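About Pleslow
Reading time: 2 minutes

Pleslow folds towels. We also fold washcloths, dishcloths, bath mats if you insist, and the occasional fitted sheet, for which we charge extra and apologize in advance. Janka Koubek started the business after a November spent ironing napkins for a hotel that later went over to paper. She still doesn't talk about the hotel.

These days we look after linen for guesthouses, two gyms and a dentist with strong views on corners. On a normal day 394 towels go out of the door. We have shelf space for 400, so please don't all call at once.

Every fold begins flat on a plain surface, with the cloth picked up at one point and allowed to hang before it goes down again. A towel that has hung for a moment shows you where its creases want to be - you are free to disagree with it afterward. 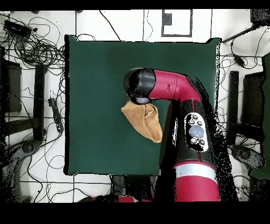 Drahomíra Slanina wrote to us that she had folded her towels in thirds for her whole married life and saw no call for a company to get involved. We wrote back that thirds are excellent. She now sends us her tablecloths.

Our house fold is called the Wongate. It takes 10 seconds once you have the knack and most of an afternoon before that. Classes are held in the back room, tea included, and you bring your own towel.

Contact: Pleslow Linen Folding, front desk | © 2026 Pleslow | Back to top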